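Thursday, late

Clementina Teixeira had the night list again. Eight tasks on it, in Meireles's handwriting, which meant she could read five of them.

Shoes off at the door. Coat on the hook. The heating at Vustex went off at six and came on again whenever it felt like it, so she kept a jumper in the drawer with the spare cables and the biscuits. She put it on. Inside out. Fine.

First line of the list: sauce to the side, no knocking. She set it up the way she always did, fast, not thinking where things went, because if you thought about it you put them in neat rows and then Savau learned neat rows. That had been September. A whole month of tidy tables, and then the thing went to pieces in front of a visitor who'd left his cup near the edge. Meireles hadn't shouted. He had just come in next morning and moved everything on the table with his forearm, one sweep, and said, like that. Like a house.

So, like a house.

She took hold of the controls. Little breath. Record.

Her hand moved and the arm moved. Half a beat behind, always, like talking to her aunt on a bad line. Down. Too far. Up a bit. Close.

Got it.

"Sauce," she said out loud, because you had to say what you were doing, it went in with the rest. "Moving the sauce."

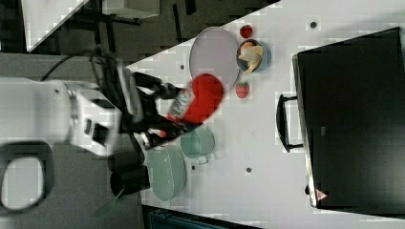
Photo: Vustex night desk / C. Teixeira

Over the table with it, not looking at the strawberries. She always wanted to look at the strawberries. If you looked at them your wrist went after your eyes, and then the arm went after your wrist, and there was your example, a machine that drifts towards fruit. She'd made two of those last week and binned them both. Well. Binned one.

Let go. Back up. Stop.

Good or bad, the screen wanted to know. It asked after every go. Good, she pressed. Then sat there with her finger still on it.

Was it good? The start had been rough. She'd gone down too far and corrected, and the correcting was in there now for ever, that small dip and lift, her dip, her lift. Prutel, who did days, never dipped. Prutel's examples were smooth as milk and when they trained on only Prutel the arm couldn't get itself out of trouble, didn't know what trouble was. When they trained on only Clementina it got out of trouble very well and got into it all the time. So they mixed them. Meireles called it the marriage, and thought this was funnier than either of them did.

She pressed next.

Again. Sauce. Again. Different place, different way round. Her shoulder started up, the left one, which made no sense as it was the right one doing the work. Again. The trick was to be ordinary. Her mother reached for the salt while telling you about a neighbour's divorce, and got the salt, and never once saw it. That was what they wanted. That was what the money was for. And you couldn't do it on purpose, that was the stupid thing, you had to catch yourself not trying.

She tried singing. It helped, a bit. She sang the one from the bus advert and did a very decent cup.

Roughly half past ten the phone went.

"You still there?" Prutel. Telly on behind him.

"Where would I be."

"Did you see what it did this afternoon?"

"No. What."

"Look at the last run. Before you wipe it. Look at teh end."

That was how he typed, and she could hear it somehow in how he talked, everything a letter early.

She found the run. Not one of hers and not one of his, this was Savau on its own, nobody's hand on anything. The arm came down over a cup. Went too far. Stopped, dipped, lifted. Closed. Took the cup where it was meant to go and set it down, and then, before it went home, it hung there a moment over the table and turned its wrist. Slightly. As if there was something in its shoulder.

She played it again.

"Well?" said Prutel.

"That's me."

"I know that's you. I said to Meireles, that's Clem, that's her to the life. He wants it out. Says it's wasted movement."

"It is wasted movement."

"You do it every time you finish. You do it with the kettle."

She didn't know she did it with the kettle. She looked at her hand. It was resting on the controls, not doing anything, and the arm over the table was not doing anything either.

"Do you want me to flag them?" he said. "All the ones with it in? It's a lot. I'd have to go right back."

"How far?"

"Your first week, I think."

Her first week. She'd been so careful that week. She'd had her hair cut for it.

"Leave it till the morning," she said.

"He'll ask."

"Then he'll ask."

After he rang off she ate a biscuit over the drawer so the crumbs went in with the cables. Moved the things on the table with her forearm, one sweep, gently. Picked one strawberry up off the floor and blew on it and put it back. Five lines left on the list that she could read, no, four. The next said cup, or possibly cap.

She went with cup.

Breath. Record. Her hand moved, and half a beat behind it the arm moved, down, a bit too far, up.

"Moving the cup," she said.

Set it down. Let go. And she held her wrist quite still, counting in her head, until it began to ache, and then she turned it, and wacthed the arm turn too.

Good, she pressed.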